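4. Wildlife on the shoulder: what our rules say, and what we changed
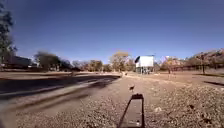
Figure 3. Forward view from the robot on the gravel beside the road, with a small dark bird standing just beyond the front bracket.

I'll start with the rule as I first wrote it, which I was pretty proud of at the time. Rule 7 of the Wadov field protocol read: "The robot shall stop for any person or animal in its path." Short, clear, easy to print on a card and tape inside the lid of the laptop case. It took me one morning of going through logs with the Tidolley planner to see how many holes it had (and I say that as the person who dug them).

The first hole is the word "animal." Our detector, like most of the ones people bolt onto small outdoor platforms, was tuned for people, dogs and livestock. A bird a short way ahead covers very few pixels, and a dark bird on pale dirt can look a lot like a rock or a clump of weeds. So what does the rule ask of a robot that can't tell? Under the old wording, nothing at all. If the detector stayed quiet, the robot was in full compliance, and I find that a bad way to write a rule. The Wolta checklist, which I borrowed a lot from, does better. It talks about "any raised object not present on the site map," and leaves the naming of the object for later.

The second hole is "in its path." Path according to whom? The planner has a path, the operator has one in mind, and the bracket on the front of the robot sweeps out a third one whenever the wheels slip on loose stones. We now define the path as the planned track plus 30 centimeters on either side, measured from the widest fixed part of the body. I wanted more, but on a narrow shoulder with a paved road next to it a wider band kept catching the asphalt edge, and the robot would sit there refusing to move. Operators then start overriding the stop - and once they get used to overriding it, you may as well not have one!

Then there is the road itself. I can't stress this enough for anybody planning similar work: the side the robot swerves to matters more than whether it swerves. The protocol now says that avoidance next to a public road is always away from the pavement, and if there is no room on that side, the robot stops and waits. It never goes around on the road side, even if the road looks clear to the operator. Šimkus argued for the same thing in an earlier draft of the site rules and I left it out, thinking it was too obvious to write down. It went back in on June 17, 2022, word for word.

Waiting needs a rule too, and this part gave me the most trouble. Birds mostly leave. Lizards mostly don't, or they leave and come right back. We settled on a hold of 18 seconds, after which the operator gets a prompt and has to pick between holding again, backing up and ending the run. There is no "proceed" button in that prompt. After 5 holds in a row at the same spot the run ends by itself, and the operator writes a line in the log about it. I tried longer holds and shorter ones, and I won't pretend the number came out of anything fancier than that.

We also banned using the robot to shoo things. No horn, no creeping forward, no waving from the operator's side of the tape. Some readers will think this is a bit soft (one of my reviewers certainly did), but a creeping robot is a robot moving toward a thing it has been told to stop for, and I don't want two meanings of "stop" living in the same protocol.

Last, logging. Every wildlife stop is kept with the forward camera view at the moment of the stop, along with speed and commanded steering. We review 100 percent of these by hand, and we'll keep doing that at least through the September runs. Motion blur is a real nuisance in the review, especially toward the sides of the image, so a stop with a blurred view is marked "unresolved" and stays that way. The temptation to guess is strong. I've given in to it before and had to go back and relabel a whole folder, so the form no longer has a "probably" box.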